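Restart checklist, tabletop arm, cell 2
Lestholm site, November
Filled in after the overtravel stop on the block sorting task

Background: the arm went below its set floor height during a sorting run and pressed on the work board until the force limit tripped. Nobody was inside the marked area. The arm was locked out and the items below were gone through before it was allowed back to full speed.

1. Emergency stop, table side
Pass. Latches and releases cleanly. Drive power drops when pressed.

2. Emergency stop, operator desk
Pass, with comment. Button works but the label has peeled. New label ordered from Correa.

3. Force limit setting
Fail, corrected. Limit was found at 500 N. It should be 300 N for this cell. The higher value came in with the Rokoven controller update and was not checked afterward. Changed back, saved, and confirmed again after a power cycle.

4. Floor height
Fail, corrected. The program still used the height of the old board. The new board is 21 mm thicker, so the arm kept going down after it should have stopped. Height measured again at the corners and in the middle, and the new value entered. Old value deleted from the shared settings file so it can't be loaded by mistake.

5. Gripper and wrist
Pass. No play in the wrist. Gripper opens and closes fully. Mounting screws checked with the torque wrench – one took a quarter turn.

6. Work board and blocks
Pass. Board does not shift when pushed by hand from any side. Blocks put out by color for the test run, with the middle of the board kept clear.
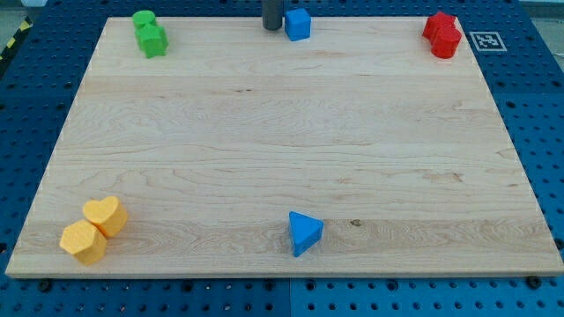 Does the board have to be measured again every time it is taken off the table?
Any removal counts, even if the same board goes back on. Measure at the corners and in the middle, write the values in the cell log, and run the first cycle at reduced speed.

7. Floor tape and walkway
Pass, with comment. Tape is in place along the walkway. One stretch near the cable cover is worn and should be replaced at the next cleaning.

8. Cables and hoses
Pass. No pinch marks. The gripper cable was rubbing on the base cover and has been moved to the outer clip.

9. Camera calibration
Pass on second try. First result was out of tolerance. Lens wiped and calibration repeated.

10. Reduced speed run
Pass. 50 cycles at reduced speed, no force trips, no contact with the board other than through the blocks.

11. Full speed run
Not done at time of inspection. To be done by the next shift with a second person at the desk stop. Keep the run short and stop at the first force warning, even if the controller clears it without help.

Open items
– Replace label on desk stop (item 2)
– Replace worn tape (item 7)
– Ask Zakau whether the update can be set to keep local force limits. Until there is an answer, check item 3 after every update.
– Add board thickness to the changeover sheet

Status: released for reduced speed only. Lockout tag removed at 2:40 p.m. Key returned to the cabinet.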